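ok so I've finally hit the point in apartment life where I can't blame the landlord for everything. a thread on fixing my own squeaky closet door

it's been squeaking since June. my neighbor Cinzia could hear it through the wall and she was very nice about it for roughly 7 months

watched 23 minutes of a guy yelling about hinge pins, then walked to the hardware place on Brurncombe and spent way too long in the screw aisle
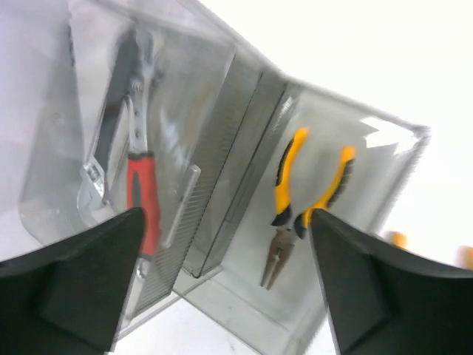

clear tool case, open for business

anyway the bottom hinge was the problem!! two screws barely hanging on. longer screws, a little candle wax on the pin (Cinzia's tip) and now it's silent

the bathroom door has started up though, so see you all next weekend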